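Home Kitchen Storage Mending Letters Search

How to keep your tins on a stepped rack

2026-06-18

I grew up in a house in Stodgate where the tins lived in a deep, dark cupboard under the stairs, and if you wanted the chickpeas you knelt down with a torch and took out everything else first. I have been a tin stacker myself for most of my life, and it took a move to the little kitchen in Asden (one wall cupboard, and that one mostly boiler) to make me lay them on their sides on a stepped rack. I wish I'd done it years ago!

Before you buy or build anything, get all your tins out on the table and have a proper look at them. Put the dented ones and the very old ones to one side. Then sort what is left by width, because a rack with notched edges holds one size nicely and lets the others wobble about. Small fish tins are best kept in a box of their own.

Next, measure. You want the depth of the shelf, the height from the shelf to whatever is above it, and the length of your commonest tin. Write these down and take them with you, as I once carried a rack all the way home from Grabner's on the bus and it was too tall by the thickness of my thumb. Remember that the back row sits highest, and you need room above it for your hand as well as for the tin.

Set the rack down where it is going to live and press on each corner. If it rocks, a folded bit of card under the low corner will do very well. Light wooden racks made of thin slotted panels can work a little loose if they are carried about, so push the joints together again before you load them.

Now fill it from the back. Put the things you use least on the highest row, the middling things on the middle row, and the ones you reach for on a busy evening at the front. Lower each tin in with both hands and let it settle into its place before you let go. When you bring new shopping home, move the older tins forward first and put the new ones in behind, even if you are tired and would rather sit down.

I like to leave one place free in the front row, at the right-hand end, as I am right-handed. It gives me somewhere to put a tin down while I'm making up my mind about supper, and it makes the others easier to get hold of. Bowls can go behind the rack, stacked one inside another, provided you don't want them every day.

Give the rack a wipe with a barely damp cloth every so often, and dry it well. I do mine in July, when I can prop it by the open back door for the afternoon.

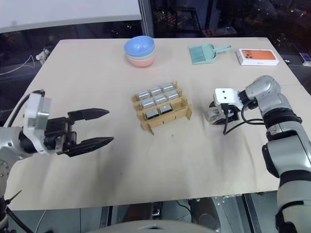 Myfanwy Prydderch
Household Editor

Myfanwy writes our kitchen and storage pages, and is always glad to have letters about cupboards.

Related
Lining a drawer without glue
What to do with lids that fit nothing
A week of suppers from the tin shelf
Labels that stay put in a steamy kitchen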